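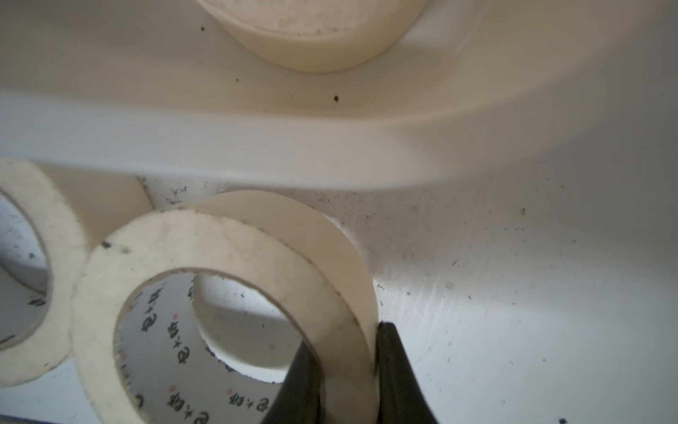 Right, so the fault I want to tell you about first is the one we came to call the Monday drop, and I'm afraid it took us far too long to get to the bottom of it. We had the arm at Clatville sorting packing supplies, a job we all thought was dull and safe. Masking tape was meant to be the easy item, and you can see the grip we had taught it, one finger inside the hole and the other against the outside of the roll, pinching the ring between them. Look at the grey smudges on the face of that roll too, and please keep them in mind, I'll come back to dust in a minute.

(Pause here, sip of water.)

We logged 479 picks that week and 14 of them ended with a roll let go in mid-air. One went over the guard and landed by somebody's foot. It was only tape, so we laughed - and we really shouldn't have, as the same program was due to go to Kidulbridge the next month to lift things a good deal heavier.

What had happened was that the controller took "fingers stopped moving" to mean "I've got it". With a bit of dust on the pads, the fingers stopped just the same and the roll slid. The Zitonis team spotted it in the logs, bless them.

(Next slide: the new slip check. Mention the 30 second wipe-down. Leave Chmielewska for questions.)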